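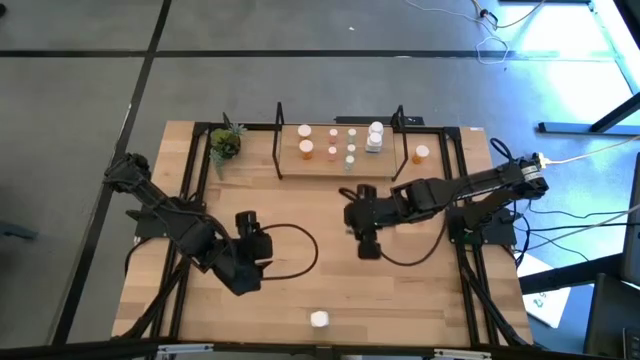

A butcher-block top and what to stand on it

Griet Schouten bought her first length of butcher block in August, carried it home on the roof of a borrowed car and has been a convert ever since. I can see why! There is something lovely about a surface made of staggered strips, tan next to pale brown next to tan again, with no two joints quite lining up. It's busy enough to hide a crumb and calm enough to live with.

Her own table is a big one, 273 cm along the wall side, and she had it cut by Wener, a small joinery that still lets you choose your boards (do go and choose them, the paler ones go quickly). She oils it every 12 weeks with a soft rag, leaves it overnight and wipes off what hasn't soaked in. Scratches get a light rub with fine paper, always along the strips.

What really won me over, though, was the shelf. A raised wooden shelf at the back of a table is such a simple thing, and it changes everything about how you use the space in front. Small bottles that used to wander all over the top now have somewhere to be. Griet's friend Rianne Geerts keeps hers in short columns, front to back, one kind behind another: orange pill bottles with white caps together, then reddish-pink ones, then the little greenish see-through ones. You read it by colour before you've read a single label, and it looks wonderful against plain wood.

"I used to have a drawer," Rianne says. "I never knew what was in it."

Medicines do need a spot that's cool, dry and well out of children's reach, so hers is in a room with a lock. For oils and spices, any kitchen wall away from the cooker will do nicely.

Griet's shelf came from Karkik and cost less than the oil and rags put together. She's already planning a second, for the hall.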